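Keeping fruit in a wicker basket (and keeping it nice!)

Last updated: December 2018

I love a fruit basket on the worktop. You eat more fruit when you can see it, and woven wicker lets the air get round everything – much kinder than a deep china bowl. My friend Gopinath Pisharody talked me into a shallow one in June and I've never gone back.

Step 1. Pick your spot

Go for a clear bit of worktop against a wall, out of direct sun and well away from the cooker. I like the basket off to one side so there's still plenty of room to chop.

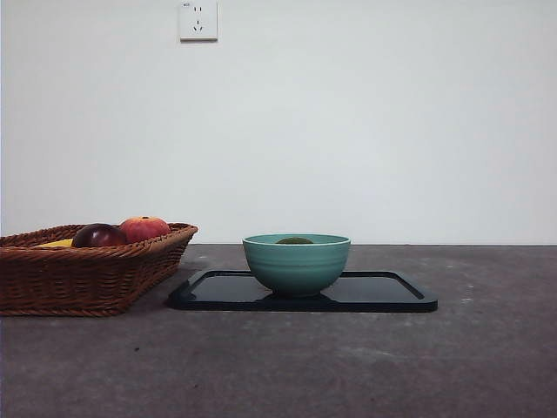 Shallow is best, as you want one layer of fruit and no more. Anything buried at the bottom gets bruised and forgotten, and then you find it by smell!

Step 2. Clean the weave

Tip out the crumbs and go over the strands with a dry pastry brush, working along the bands and then round the rim. For sticky patches use a barely damp cloth, and let the basket dry fully before you refill it.

Step 3. Wipe the worktop

Lift the basket – don't drag it – and wipe underneath. Dark stone-look tops show every smear, so buff with a dry tea towel afterwards. Lovely!

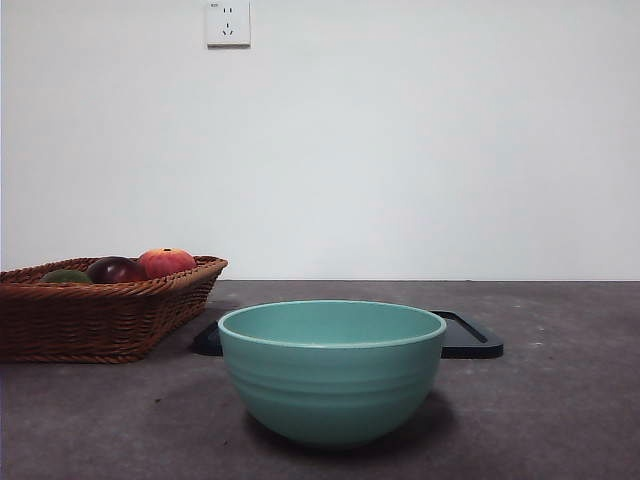 Step 4. Refill

Firm fruit first, ripest where you'll grab it. Keep bananas somewhere else if you can, they hurry everything along.

Related
Drying apple rings in a low oven
Lining a bread basket
Caring for wicker trays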